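Noleo Household Words
Data card, March 2018

A word list of household talk, collected by mail survey in Kurkholm and Whitlock. The sheets asked people what they call everyday things in the kitchen and the bedroom.

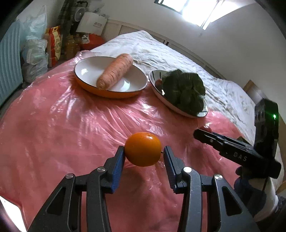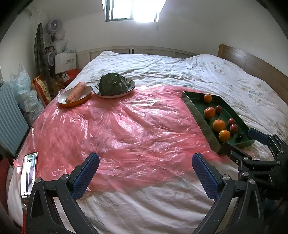
First: an orange and a small red tomato. Second: plates and pink plastic on a bed.

What is in it
One row per answer: the word, the town, the age band of the writer. Spelling is left as written.

What to doubt
The survey claims to cover both towns. I don't buy it. Almost 30 percent of the Whitlock sheets came back blank past page 2, and the age bands stop at 20 for no reason given. The "rare words" column was filled in by Vureo using a method they have not shared — treat it as a guess.

Nine words are marked "local only." I found most of them in ordinary dictionaries.

Use
Fine for spelling checks. I would not draw a dialect map from it, whatever the first release notes said.

Updates
A second mailing is planned for October. No license has been set for it yet.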